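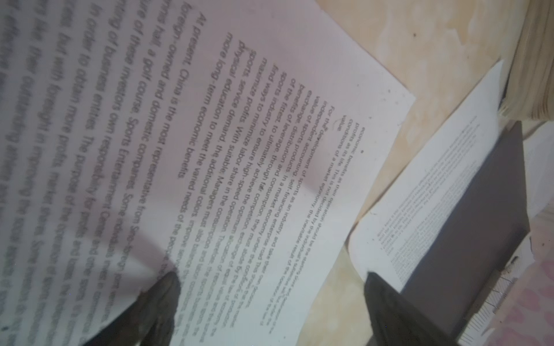
A printed page with a paragraph on the development of sports.

I caught Shagufta Tanoli at the worst possible hour, a little before 7 a.m., when she was still cutting a trailer that had been due the night before. She made me tea anyway (very strong, no complaints from me!) and cleared a chair by moving a pile of hard drives onto another pile of hard drives.

Her documentary, "Jirham," follows the people living downstream of a tannery in the town of Urnville, and the well water they were told for years was fine to drink. It runs 73 minutes. I watched it twice in one evening and then went and stared at my kitchen faucet for a while.

"I didn't set out to make a water movie," she told me. "I went to Urnville to film a wedding. My cousin's. And the aunts kept saying, don't drink that, use the bottles. At a wedding! So I asked why, and three hours later I was still asking."

Jirham is the creek, by the way. I'd assumed it was a person, and she laughed at me for that.

The man who holds the film together is Babar Bugti, a retired machinist who kept jars of creek water on a shelf in his garage, each one labeled in pencil. He's 62 and he really doesn't like being filmed. For the first month he'd only talk with his back to her.

"So I filmed his back," she said. "Some of it's in the movie. It's a very expressive back."

I called Babar afterward and he was a lot chattier on the phone than I expected. He said he'd written to the tannery's owners, Godoy, and got two replies, both thanking him for his interest in leather. "I have no interest in leather," he said. "I told them so. Then they stopped writing."

Godoy wouldn't go on camera. Shagufta put their written statement on screen in full, and it sits there with no music under it – a choice her distributor, Drileo, fought her on. They wanted it trimmed. She wouldn't budge, and I think she was right, because you could feel the whole room I later saw it with getting restless and then angry.

Did anything change? The county started its own testing in March, and up to 3 wells may be closed by the time the movie reaches theaters. She's careful about taking credit.

"Babar's jars did that," she said. "I had a camera and a cousin."

Next she wants to make something about food. Babar has already mailed her a list of suggestions, in pencil.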